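I was eating a poppy seed roll when the robot tried to take the air purifier for a walk. I mention the roll because I dropped it, and because Noémi Győri, who was standing next to me with the stop button in her hand, still brings it up.

I'd come to Vorkundale to write a cheerful little piece about robots that tidy up. Jolen is a small outfit (five people and a very good coffee machine) that writes the software side of things: you bring them an arm and a gripper, they teach it to fetch, lift and put away. The hardware comes from elsewhere. Their own program is called Jakab, after somebody's grandfather, and Jakab was the one in trouble that morning.

The job was so dull I'd nearly skipped it. Pick up a crumpled paper cup from the floor near the wall, drop it in the wastebasket, back up, do it again. They were on run 1531. I'd watched four cups go in and was thinking about lunch.

On the fifth, the gripper went down, closed, and came up with the cup and a loop of white cord. Then it turned toward the basket, quite calmly, and kept going! The cord came up off the floor, went tight, and the purifier started to lean. It's a tall thing. I said a word I can't print here, Noémi hit the button, and the arm froze with the purifier tipped over at an angle I would've called impossible. Vilmos Vida came through the door at a run and got his shoulder under it. The plug had stayed in the wall the whole time, which impressed me and worried everyone else.

So why didn't the thing stop by itself? I asked this a lot, and I asked it badly, and Jolán Vida (Vilmos's sister, and the one who wrote that part of the program) drew it for me on the back of a delivery slip.

Jakab is supposed to feel a snag. If the pull on the wrist stays above the limit for 500 milliseconds, the arm stops. Sounds great, right? But a cord doesn't pull like a stuck drawer. It slides a little, grabs, slides again. Every time it slipped, the pull dropped below the limit for an instant and the timer started over from zero. Jolán went back through the log and found eight resets in that one move. The robot had noticed the snag eight separate times and let it go every time, like me with my dentist's reminder cards.

Then there's the seeing part. A thin white cord against a white wall is hard for me to pick out, and I've got reading glasses. Jakab had been told to look for cups. Where the cord came down in front of the wall it got treated as wall, and on the floor it got treated as part of the floor.
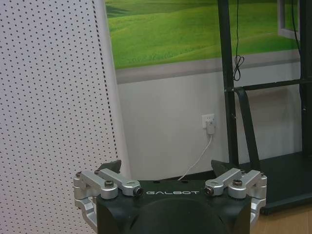
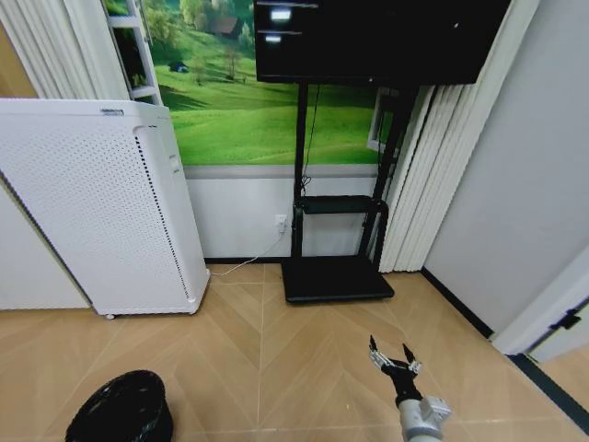

*Photos courtesy of Jolen*

I've spent more time looking at that outlet than at any outlet in my own house. You can follow the cord in both shots, down and off to the left, and once you've seen it you can't imagine missing it. Gergely Tóth, who does the testing, told me he'd stepped over it every day since February.

The fix came in two parts. Jolán's timer now counts down slowly when the pull drops, so a slipping cord adds up to a stop. She tried it with an old lamp cord tied to a bucket of sand, and the arm quit before the bucket had moved a finger's width. I cheered, a bit too loudly.

The second part was a list on the door. Alois Leitner, who runs safety for the whole Drullholm building and had not been told about any of this until that afternoon, wrote it himself in green marker. Cords up or taped down before a run. Anything tall stays out of reach of the arm. One person on the button, and that person doesn't talk to journalists.

I thought that last one was a little pointed. Noémi says he underlined it twice after I left, and she's sending me a photo.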